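Skilico Two-Handle Stockpot with Glass Lid

Stainless steel, with rubber grips on the handles
Item 232

By the Gadley Kitchen shop team
2025-10-06

The Skilico stockpot is the pot we recommend when a customer asks for one large pot for the whole week. It is good for soup, for pasta, for beans that need the full afternoon, and for boiling jars in the season of jam. It comes with its own glass lid, and you can buy the lid again separately if you drop it. We know this happens, because spare lids are the part we send most often.

We have sold this pot in our shop for several years, and in September we received the new version. The pot body did not change. The handles have a different rubber grip, a little longer than before, and the knob of the lid is now fixed with a screw that you can tighten yourself with a normal screwdriver. If you own the older version, the new lid fits on it without any problem.

What is in the box

One pot, one lid, a small paper with care instructions in 3 languages. The lid is packed upside down inside of the pot with a sheet of cardboard between. Please take this cardboard out before the first use. It has almost the same color as the steel inside, and two customers already wrote to us that they heated it.

The pot

The body is stainless steel inside and outside, with a thick base. The base is flat, and the pot can be used on gas, electric, ceramic and induction stoves. On induction we advise to start on a medium level. The base heats quickly and there is no advantage in the highest level except for boiling a full pot of water.

The inside is not coated. This means you can use a metal spoon or a whisk, and small scratches will come with time. They do not change the cooking. It also means that rice and milk will stick if you leave them alone, as in any steel pot. For milk we rinse the pot with cold water first and do not dry it, then pour the milk in. It helps a lot.

There are no measuring lines on the inside wall. Some customers miss them. We asked Skilico for this, and the answer was that the lines may come in a later version. Until then, a wooden spoon with a pencil mark does the same work.

The lid

The lid is glass with a steel rim around. Through the glass you see if the soup is boiling, so you don't need to lift it every few minutes and lose the heat. Near the knob there is a small hole for the steam. Please turn the lid so that this hole is away from the side where you hold the pot. Steam from a small hole is hotter than people expect, and it always finds the wrist.

The knob is black with a round metal cap on the top. The cap becomes hot after long cooking, so take the knob from the sides or use a towel. We would prefer a knob without the metal cap, to be fair, but it is solid and it does not turn loose by itself.

The lid can go in the oven only if the oven is at a low temperature. For anything over this, use foil and leave the lid on the counter. Also do not put a hot lid under cold water. The glass is tempered, but a fast change of temperature is not good for any glass.

The handles

There are two side handles, each one made from a metal bar in the form of a loop, with a black rubber grip on it. The loop is wide enough that the fingers go through and close on the other side. For a large pot we find this more important than the look. With a long single handle, like on a saucepan, all the weight hangs on one wrist, and when the pot is full this is neither comfortable nor safe.

The rubber keeps the hand away from the metal during normal cooking on the stove. It does not do this for the oven, and it does not do it if the flame of the gas comes up around the sides. Use a smaller burner or a lower flame, the flame should stay under the base.

Carrying a full pot

Take both handles, with the fingers around the grip and the lid on. Keep the pot in front of you at the height of your belt, and the elbows near the body. If you wear a ring, pay attention to the place where the grip ends and the metal loop begins, a ring takes the heat quickly and you feel it late. Closed shoes are a good idea also, and a dry floor, above all if you have smooth tiles in your kitchen.
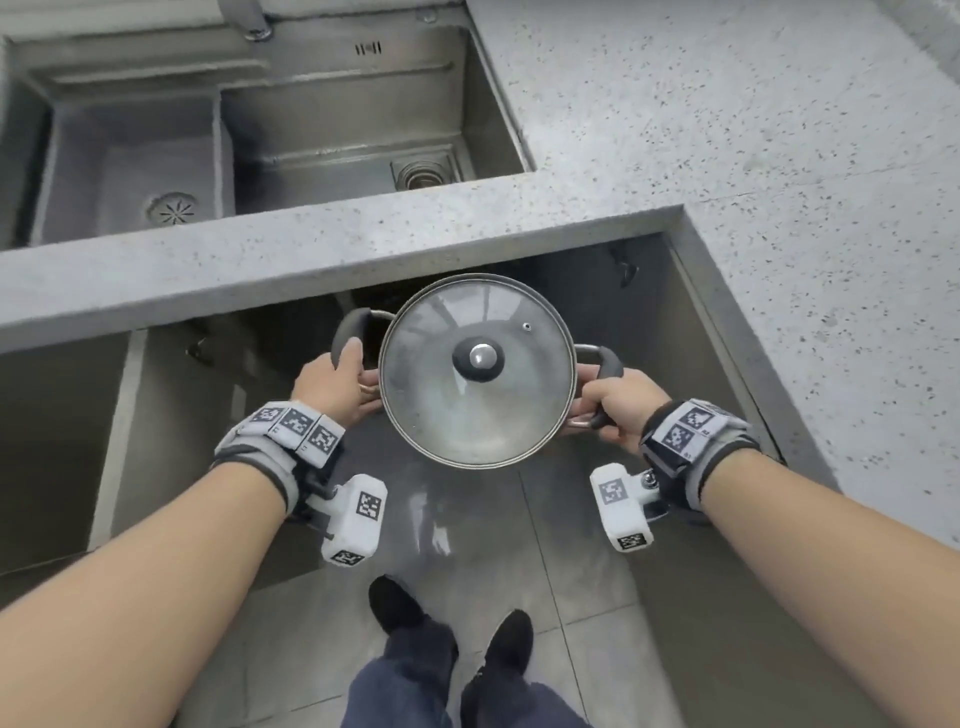

Before you lift, look where the pot will go. Make the place free first, put down the trivet, and only then take the pot from the stove. It sounds like too much preparation, but a full pot is heavy and you will not want to stand with it while somebody moves the fruit bowl. If you drain pasta, put the strainer in the sink first and pour away from you, slowly. The lid should be off for this. It does not lock, and it will slide if you try to hold it with a thumb.

If the full pot is too heavy for you, take out part of the soup with a ladle and carry in 2 trips. We say this also to strong people.

Cleaning

The pot can go in the dishwasher, the lid also. The rubber grips will become a little gray after many washes, so by hand they stay nice for longer. Warm water and a soft sponge is enough in most cases. For burned food, cover the bottom with water, add a spoon of baking soda, boil it for some minutes and leave it to cool. White spots on the steel come from hard water and go away with vinegar.

Dry the rim of the lid well. Water likes to stay between the glass and the steel, and then it drops on the shelf in the cupboard.

Storing

The lid turned upside down sits inside the pot rim, with the knob down, and then you can place a smaller pot on top. Put a cloth between so the glass stays without scratches. The side handles need space on both sides, so please measure your cupboard with the handles included. We take back pots that do not fit, but it is a pity for the shipping.

Returns and spare parts

You have 30 days to return the pot if it was not used. A pot that was washed one time is still fine for us – a pot with a burned bottom is not. The spare lid, the knob with its screw, and the rubber grips can be ordered separately. The grips are sold as a pair. To change them, heat the new ones in warm water for a moment, then they go on easier.

If you are not sure whether you have the older or the new version, look under the base. The new one has the Skilico name in a circle, the older one has it in a straight line. Write to us with this information when you order a knob, the screw is not the same.

Related items

Skilico Saucepan with Glass Lid
Skilico Spare Glass Lid
Daly Strainer for Pasta, Large
Daly Cork Trivet, Round
Vornov Soup Ladle, Steel
Vornov Cotton Pot Holders, Pair

This site uses cookies to remember your cart and your language. By continuing to use the shop you accept them. You can change this at any time in Cookie Settings.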